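Former names in a public index: keep, hide or drop?
Community Archives board > Indexing and description

marginalia_k
Original poster

We have a full run of the Ferka newsletter, put out by a transgender support group in Stedham, and I'm building the index. There are 619 entries so far, and I have two drawers left to go. Most entries are people: letter writers, officers, people who sent in dues or a recipe or a notice about a meeting.

The problem is names. Quite a few people appear under one name in the early issues and another later on. The editor sometimes printed both, as in "formerly known to members as." I can keep both in the index with a cross reference, keep only the later name, or index each issue as printed and not connect them.

The index will be online and searchable. The scans will be in the reading room only, at least at first. What have others done?

countyfiche
I'd index as printed and connect them. An index is a finding aid. If a researcher knows somebody only from an early issue and can't find the later letters, you've lost half that person's work. Every library catalog handles name changes with a see reference. I don't see why this is different.

tallow
It's different because some of these people are alive. A see reference in a public index takes two names that were together on one page of a mailed newsletter and puts them in a search engine. The print run was what, a few hundred?

marginalia_k
500 at the peak, according to the masthead. Closer to 200 in the early years.

tallow
So 500 people who paid dues and knew what they were getting. That's the audience those members agreed to.

countyfiche
Fair point about the living. But you can't assume everyone is. Our local history group threw out half a card file once out of caution, and we've regretted it. Keep the data. Restrict it if you must.

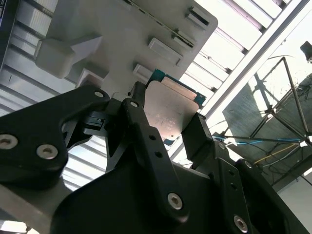

Re: Former names in a public index

ccordero
Candela Cordero here, I did the Lollik papers. We went through the same thing with over 1000 letters, and this is what we ended up with.

1. Two files. The working file has every name as printed, with the links between them. It stays in house.
2. The public file has the latest name we know of for each person, and every issue they appear in is listed under that name.
3. If someone searches an early name, they get nothing online. The page tells them to write to us. We answer by hand.
4. Anyone who published a memoir or gave interviews under both names gets the see reference in public, because they did it themselves.
5. Anyone can write in and have their entry changed or taken down. We don't ask for proof beyond a short talk on the phone.

Step 3 gets a handful of letters a year. It has not been a burden.

countyfiche
How do you know which name is the latest? Some people went back, or used one name in the newsletter and another everywhere else.

ccordero
Often we don't. We use the last one printed and put a note in the working file. If it's a pen name we leave it alone and don't try to find out who it was. One of our helpers wanted to match pen names against city directories and I said no to that.

tallow
Good. Pen names in these things were there for a reason.

marginalia_k
This is very useful. Two questions. Did you treat the officers differently? Our president and the newsletter editor both signed the incorporation papers, and those are public at the courthouse. And what software? I've been using Dinu, and it doesn't like having two versions of one entry.

ccordero
Officers went by rule 2 like everyone else. The fact that a paper is at the courthouse doesn't mean I have to point at it. For software, one spreadsheet with a column marked public or not, and we export from that. I never got Dinu to do it.

rshojaei
You can do it in Dinu. Make the early name a private alias. It's under entry settings, second tab. Test the export before you put it up, though. In the older version the aliases were hidden on the page but still came through in the download file.

marginalia_k
I'm on the older version, so that would have caught me. Thank you, Rostam.
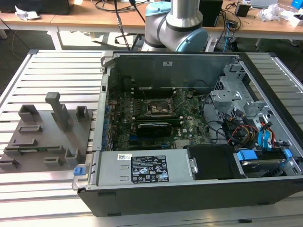 Desktop tower on its side, panel off, CPU socket empty.

countyfiche
I still think a closed working file needs an end date. Put it in writing now, or whoever takes over will either open it all or lose it. Ours is the death of the person or 75 years from the issue, if we can't find out.

tallow
I'd go longer than 75. Some of the members were barely twenty. Otherwise I agree with you, write it down.

marginalia_k
I'll draft something with both numbers and take it to the Stedham meeting on Wednesday. One of the former members still comes in, and I'd like her to read it first. I'll post the wording when it's settled.

ccordero
Please do. Ours could use an end date too.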